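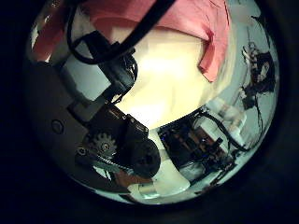
THREAD: how I fell for natural dyeing (and why my kitchen smells like onions)

Tags: Slow Crafts, Color, Threads

1/ OK so I have been dyeing fabric with kitchen scraps since February and I cannot stop talking about it, so you're all getting a thread. Onion skins! Avocado pits! Black tea! The colors are SO good.

Search posts Search Clear

2/ It started at a Wednesday night class in Dusar taught by Mateja Georgiou. I went for the free soup. I came home with one mustard-yellow napkin and a whole new personality.

3/ First lesson: wash your fabric way more than you think you need to. Mateja calls it scouring. Hot water, a little soda ash, and the water comes out looking like weak tea even when the cloth seemed perfectly clean. I was horrified and delighted.

4/ Second lesson: mordant. It's what helps the color hang on. I use alum, and I weigh it (my first batch I eyeballed it and got stripes). Keep a pot that's only for dye, please don't cook in it later.

5/ Avocado is the one that gets everybody. Green skins, brown pits, and you get PINK. Sometimes peachy, sometimes dusty rose. My tap water gives me salmon, and Uwe Hinrichs across town gets almost brown from the same recipe. We've been mailing each other swatches like weird pen pals. 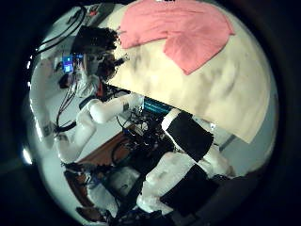 Pink over cream, my favorite pairing right now.

6/ Go slow with the heat! I keep mine barely steaming, then turn it off and leave everything in overnight. Boiling avocado makes it go muddy. Ask me how many pillowcases I learned that on.

7/ I write every batch down in a notebook. Adom Fiadzo got me into it, he's up to 297 swatches and they're gorgeous, all pinned in rows. I'm at 17 and very proud of every one.

8/ Next up is madder root. Khrystyna Antoniuk grows it and says the roots need three years in the ground, so I'm buying mine dried like an impatient person.

9/ If you've got a bag of onion skins in the freezer, start there. Old cotton sheets are great to practice on. And send me your pinks, I want to see all of them!!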